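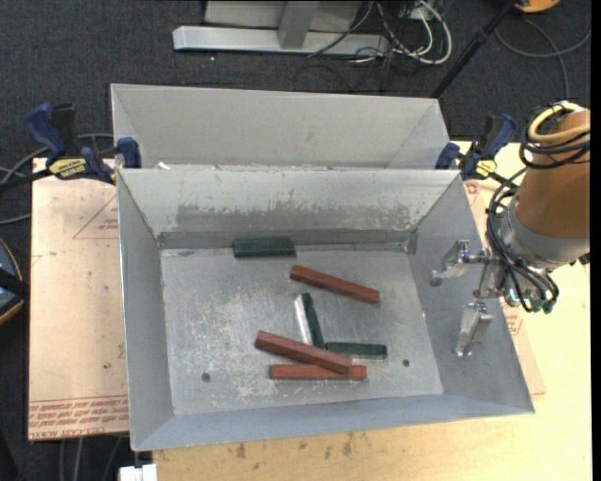
Notes from the first half of the Sernow media art residency, for people who asked how it works day to day. I'm one of seven artists this year. Thread.

---

2/ The residency runs from May through the end of July. You get a desk, a shared studio, a small stipend and a key that works until midnight. Housing is separate. I'm subletting a room 9 minutes away by bike.

---

3/ There is no theme this year. Last year's was "listening machines" and most of the proposals looked alike, so Charito Buenaventura, who runs the program, dropped it. The seven projects have very little in common now and I think the group talks are better for it.

---

4/ My project is called Wasta. It's a sound piece built from voicemail greetings. I have 715 of them, all sent in by people who agreed in writing to have them used. You walk through a dark room and the greetings play from whichever speaker is nearest to you.

---

5/ Consent took longer than the coding. Precious Dimaculangan helped me rewrite the form twice. The first version said "for artistic use," and several people wrote back to ask what that covered. The new one names the piece, the venue and the date when I delete the files.

---

6/ People can also pull out later. If someone withdraws, I have to be able to take their greeting out the same day, including from the edited mix. So there is no edited mix. The piece plays from single files in a folder.

---

7/ Tech, since I know some of you will ask: the playback patch is in Cladex. It handles the speakers well. It handles a folder that changes while it's running less well. Right now I restart it every morning and it takes a minute or so.

---

8/ Ehsan Qureshi has the desk next to mine. He's making a video work from weather radar and needs the room dark too, so we split the black box. He gets mornings, I get after 4 p.m. Whoever leaves last resets the lights.

---

9/ Studio visits are every other week. A visitor looks at the work for half an hour and then you talk. The most useful one so far was Jocelyn Catacutan. She said the piece was too loud, then stood in one corner and asked me to turn it down until she could only just follow the words.

---

10/ I've kept it at that level. It means the room can hold fewer people at a time. I'm planning on four.

---

11/ Things I would change: the stipend comes in two payments and the second one arrives after the show, which is hard if you have to buy equipment. I've told Charito and she is looking at it for next year.

---

12/ The final show is at the Mercado building in July, ground floor, all seven projects. Entry is free. The main room holds 60. For Wasta you'll put your name down at the door and get a time slot.

---

13/ If you sent me a greeting and want to hear it before the show, write to me and I'll set up a visit after 4. If you changed your mind, write to me too. You don't have to say why.

---

14/ I'll post again when the speakers are hung.

– Maya Tannous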